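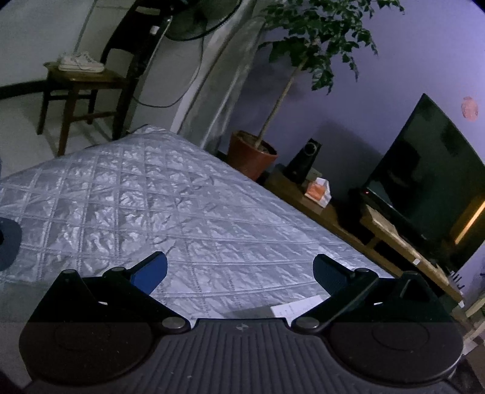
*A bed in a furnished room.*

**Briltach extends Sampaio mattress cover range to rented and shared housing**

Briltach will supply its Sampaio mattress cover to landlords and housing managers from July. The cover has until now been sold only to hotels. Orders can be placed through Skotar, which handles storage and delivery for the firm.

Sampaio is a zipped cover that encloses the mattress on all sides. The outer fabric is a close-woven cotton, bonded to a thin film that holds back liquid and dust. The zip runs along three sides, so the cover can be changed without lifting the whole mattress. Seams are taped on the inner face.

The rented housing version differs from the hotel version in 2 respects. The zip pull is shorter and tucks into a sewn pocket at the corner. The care label has been moved from the underside to the foot end, where it can be read with the bed made up.

Covers are offered in 7 sizes, from small single to super king, and in depths to suit mattresses of up to 30 cm. The minimum order is 11 covers, which may be of mixed sizes. Orders of 100 or more are packed by address and marked with the room number if the buyer provides a list.

Washing is at 60 degrees with ordinary powder. Bleach and fabric softener should not be used, as both shorten the life of the film. Covers may be tumble dried on a low setting and should be fully dry before they are refitted.

"Most of the questions we had from landlords were about changeover between tenants," said Jeferson Evangelista, product manager at Briltach. "They wanted to know how long a cover takes to fit and whether one person can do it. The zip layout was chosen with that in mind."

Existing hotel customers are not affected. Their part numbers and prices stay the same, and spare covers remain available from the Gekirmont warehouse.

Size charts, fabric samples and trade prices are available from the Briltach sales office on request.

**Ends**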